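Setting and Clearing a Round Table: What I Learned From One Set of Dishes
Project report, Home and Living elective, Ondlow

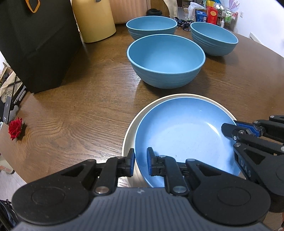 Gradisano, reading my first draft, wanted to know why anyone would need a whole report on putting dishes away, and whether I'd thought about round tables being different from the long ones we all grew up with. Fair question! I hadn't, and it ended up being most of the project.

So, the round table. It's wooden, a nice warm brown with a really strong grain, and I picked it over the rectangular one because it was closest to the cupboard. What I didn't think about is that a round table has no corners to park things in. On our table at home the dirty stuff always drifts to one end. On a round one it drifts to the middle, and then you're leaning over your own plate to get at it.

My dishes were the blue ones with the ribbed bowls, plus the plates, some light blue and some cream. The colours don't match exactly (the bowls are more of a teal) but I like them together and I'd buy them for my own place if I had one.

What I did

I tried two ways of clearing. The first was "as it comes", where you just grab whatever is nearest. The second was plates first, stacked at the near edge, with the bowls left standing until the plates were gone. I did each one 5 times over a couple of weeks in May, mostly after lunch, and gave myself 30 minutes for each session including setting up again. I never used the full half hour but I did use a lot of it looking for my pen.

I marked each go on a sheet with a score out of 10 for how annoying it was. I know that's not very scientific. My teacher wrote "define annoying" in the margin, so: any time I had to put something down again to pick up something else, it got worse.

What happened

Plates first was better nearly every time. The plates are shallow and they sit on each other without much fuss, and once they're at the edge you can get your fingers under the rim. The bowls are the opposite. They're deep, they take up a lot of room for what they are, and if you stack them before the plates are gone you end up with a tower in the middle of the table that you have to reach around.

The one exception was the day I set out too many bowls. I had them so close together that the plates had nowhere to go, and "as it comes" won that round easily. I've left it in the results even though it messes up my graph.

I also noticed the ridges on the outside of the bowls are good for holding — my hands didn't slip the way they do on the smooth plates. The ridges are a pain to wipe, though, and I added that to my list of things to look at if I do a second part.

What I'd change

I'd get someone else to do half the goes, as by the end I was pretty fast at both ways and it was hard to tell what was the method and what was just practice. I'd also try it with cups. I left cups out completely and then realized most people have one in front of them at every meal.

My mark was 77, with points off for the graph.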